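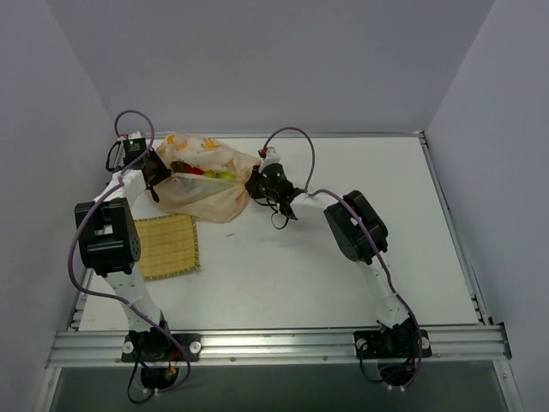 Two arms, one plastic bag with orange print.

The Rebrand Reflex

Sometime last December, the people at Humer decided that their problem was the logo. Orders for the company's kitchen storage had been flat for most of the year, two retailers had cut shelf space, and a survey of more than 900 customers came back with the word "fine" in it over and over. So Humer hired an agency, and the agency came back with a new typeface, a warmer color and a sentence about belonging.

I have read the sentence several times. It could go on a bank, a dog food or a hospital.

Humer is not unusual. Walk into any mid-sized company with a sales problem and someone will tell you the brand is tired. It's a comfortable diagnosis. Nobody has to be fired over a tired brand, the factory can keep running as it is, and the cure arrives as a nice slide deck. The bill comes later, when signs, boxes, uniforms and the website all have to be changed.

Maysoun Sayegh spent years on the agency side before she moved to Teltham, where she now advises companies on pricing. She has sat through a lot of these meetings. "The first question should be what people complain about," she told me. "I could count on one hand the times a client brought the complaint log. They brought the mood board."

She remembers Sarnier, a luggage maker that wanted to look younger. The agency interviewed 20 employees and no customers. Its report found that Sarnier stood for freedom. The repair desk, meanwhile, had a backlog of 3000 bags, most of them with the same broken zipper pull. The freedom campaign ran anyway, and people with broken zippers answered it online, at length.

Defenders of the big rebrand will say that looks matter, and they do. A shopper who has never heard of you has little else to go on. A label nobody can read will cost you money, and so will a website that seems to have been left alone for a decade. Fixing those things is good housekeeping. What I doubt is the larger claim, the one that gets the larger fee, that a new identity changes how people feel about a company they already know. The case studies offered as proof are mostly written by the agencies, and they tend to stop a few months after launch. Sales often went up. Often there was also a price cut, or a new product, or a great deal of advertising.

Compare Đồng, a small coffee roaster that has used the same plain label since it opened. The owners were pitched a redesign 3 times and said no each time. They spent the money on faster shipping and on a phone line with a person at the end of it. Sayegh thinks the label is ugly. She buys the coffee every month.

Humer's new look goes on sale in spring. The lids, I'm told, are the same lids.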